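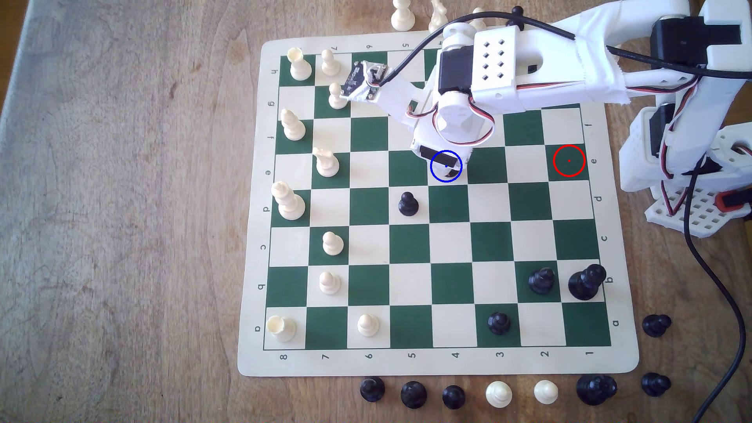

Working with the board arms: frequently asked questions

These answers cover the Plomport table rules, fourth edition, as used at Onau and at the Wondard open evenings. Where an answer differs from the printed sheet on the wall, follow this page. Last revised in December by Agata Leone.

Who do the rules apply to?
Anyone who powers up, moves, records or repairs a small arm at a board table. They also apply to people sitting at the table without touching the arm. They do not cover the large arms downstairs, which have their own sheet and their own induction.

Do I need an induction?
Yes, once. It takes 50 minutes and ends with you stopping a moving arm twice, once from software and once by cutting the power. Members who were signed off under the third edition don't have to repeat it, but please read the answers on taped joints and on markers, as both are new.

Why are there rules at all for something with hobby servos?
A small servo can still pinch a fingertip hard enough to break the skin, and it will keep pushing when something is in the way. Most of our logged incidents are minor. The log had 77 entries at the last revision, and the largest group is pieces or cables getting caught. Trapped fingers come second.

How close can I sit?
Sit where you like as long as your hands, hair and sleeves are outside the reach line while the motors are live. The reach line is the furthest point the closed gripper can get to with the arm straight out. Work it out for your own arm and mark it on the table with low-tack tape. Two arms of the same design can differ if somebody has changed a link.

Can I reach in to straighten a piece?
Only after you have paused the arm and said "hands in" out loud. The person at the keyboard answers "paused" and keeps their hands off the keys until you say "hands out". If you are working alone, switch off at the motor supply before reaching in. A pause in software is not enough when there is no second person.

Which way round should the board go?
Any way round you like. The arm's program has to know where a1 is, and so does everyone at the table. Before the first move, send the closed gripper to hover over a1 and then h8, and check both by eye. A board turned a quarter or a half from what the program expects is the most common cause of a failed first run.

Does the board have to be square to the table edge?
No. A slight turn is fine if you calibrate to the corners of the board itself. Do calibrate again if the board gets nudged. Vinyl boards slide more easily than people expect, and a small shift at one corner is enough to make the jaws come down on a piece.

Where do captured and spare pieces go?
On the table, clear of the board and clear of the path the arm takes. Both colours may share a row. A piece lying on its side off the board is fine. A piece standing between the base and the board is not, as the lower link can sweep it off the table. If the arm is doing the capturing, give it one fixed drop point and leave that spot empty.

What do the coloured markers on the recordings mean?
Under the Plomport rules a blue circle goes on the gripper tip and a red circle goes on the target square. Each has a dot at its centre. Please keep to these colours in anything you share with the group, including clips and stills. Older recordings used green for the target, and it was hard to pick out on a green board.

Should the red marker be on the piece or on the square?
On the square, in the middle. This holds when the square is empty and when there is a tall piece on it. A marker placed on the head of a king can look as if it belongs to the square behind, depending on where the camera is.

Is tape allowed on the arm?
Yes, as a repair or to hold a link while you are trying out a new part. From this edition there are two conditions. Tug each taped joint by hand, power off, at the start of every session. And no tape may cover a servo's moving horn or the screw that holds it. Noemi Costa keeps spare printed links in the drawer under the printer, so have a look there first.

How should cables be run?
Leave enough slack for every joint to go through its full travel, then tie back whatever is left over. Wires that wrap around the wrist need checking at both ends of its turn. The power cable should leave the base on the side away from the board and must not hang where a knee can catch it.

What speed can I use?
Start at the slowest setting for any new program. You may go up one step after ten clean moves in a row. The Zuccaro software has a cap set at 50 per cent for the shared arms. Leave the cap on. If your project needs more, ask Agata and use your own arm.

How many attempts should I record before reporting a result?
We ask for at least 154, spread over no fewer than three set-ups of the board. Report all of them, including the ones where the arm missed, dropped the piece or knocked over its neighbour. If you helped by hand at any point, that attempt counts as a failure, and the note should say what you did.

What counts as a successful placement?
The piece is standing, the whole base is inside the target square, and no other piece has changed square. A neighbour that has been turned on the spot is allowed. One that has been tipped and has righted itself is not.

Can children take part?
Yes, from age eight, with an adult next to them who has done the induction. The child may run the keyboard.

Where do I log a problem?
In the blue folder by the door, or by email to the table desk. Put the arm number, the program version and what was on the board. Entry 162 in the old folder is a good one to copy for layout. Leave the arm unplugged and turn its card to "out of use" until somebody has signed the entry.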